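The Tritham Cutting
Last updated in March
Reading time: 4 min
Filed under: Short Fiction / Houseplants

The inventory for the flat at Randudville ran to 110 lines. Senga Drummond had prepared it herself, in pencil, on the lined side of old delivery notes. Line 85 read: plant, one, in see-through pot. There was no value beside it. Every other line had a value, including the draining rack and the spare key.

Keith Greenwood arrived at eight with the van and a roll of labels. He was to take everything except the fixtures to the store at Tritham, where it would stay until the estate was settled. The estate was Senga's brother's. She had kept the plant alive since the winter, visiting twice a week with a measuring jug.

"Living things can't go into the store," Keith said. He had the conditions on a clipboard. "Clause 5. No food, no fuel, no livestock, no plants."

"It's on the list."

"Then it has to come off the list."

She considered this. Removing line 85 would change the numbering of the lines after it, and the labels had already been written to match. She had done the labels the night before. The ones above 85 were stuck to the undersides of chairs, the backs of drawers and the base of the Kandudent lamp, which had a felt pad that did not hold adhesive well.

"Leave the number and write void," Keith said.

She wrote void. Then she rubbed it out.

They moved the bedroom first. The bed came apart with a single hex key. The slats were tied in two bundles and the bolts went into an envelope, which Keith taped to the headboard. He worked without talking and set each piece against the hall wall in the order in which it would be loaded, heaviest nearest the door. Senga checked off the lines. By ten the bedroom held only a curtain rail, and the rail was a fixture.

The kitchen took longer. Her brother had stored things by size, so the smallest saucepan held a tea strainer, the tea strainer held a thimble, and the thimble had its own line. Each item had to be separated, wrapped and recorded. Keith used one sheet of paper for a plate and two for a glass. He folded the corners toward the middle and rolled.

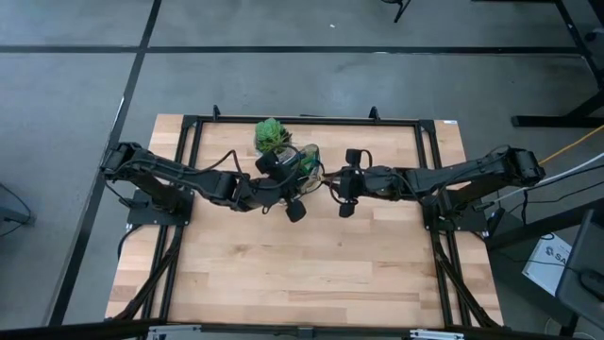
At noon she made tea with the kettle, which was line 40-something and had been left unwrapped for the purpose. She set the plant on the windowsill while they drank it. The leaves had pointed tips and a frill along the edges, and she had never found a name for it. Her brother had called it Kang. He had grown it from a cutting taken at a bus station in the year he stopped driving, and he had kept a record of its height inside the door of the cupboard over the sink.

The record was in ballpoint. It gave the month and the height in millimeters. There was a gap of one summer, with no explanation, after which the plant was shorter.

"Is the door a fixture?" Senga asked.

Keith opened and closed it. "It's hinged to the cupboard. The cupboard's screwed to the wall. So yes."

"Could it be unscrewed?"

"Anything can be unscrewed. It would still be a fixture. You'd be short a door at the handover."

She found a clean delivery note and copied the figures down. It took the rest of the tea. Where the ink had faded she tilted her head until the groove of the pen caught the light, and in one place she could read the month but no height. She copied the month and left the space after it blank.

Keith loaded the van. The chairs went in upside down with blankets between them. The table went in last, on its edge, its legs in a separate bundle – he had marked each leg with the corner it belonged to. He brought her the form at the tailgate. It stated that the goods listed had been received in the condition described, and it had a box for exceptions.

"You'll want to put the plant in there," he said.

"What do I write?"

"Item 85 retained by customer."

She wrote it. It fitted the box exactly if the last word was made small. Keith signed underneath, tore off the yellow copy and gave it to her. He waited a moment with the engine running, and then he asked whether she had far to go with it.

"Two buses," she said.

He moved the clipboard off the passenger seat and put it on the dashboard. She got in with the pot on her knees and both hands around it. The soil was level with the second knuckle of her thumb. At the first junction he braked early and it stayed level.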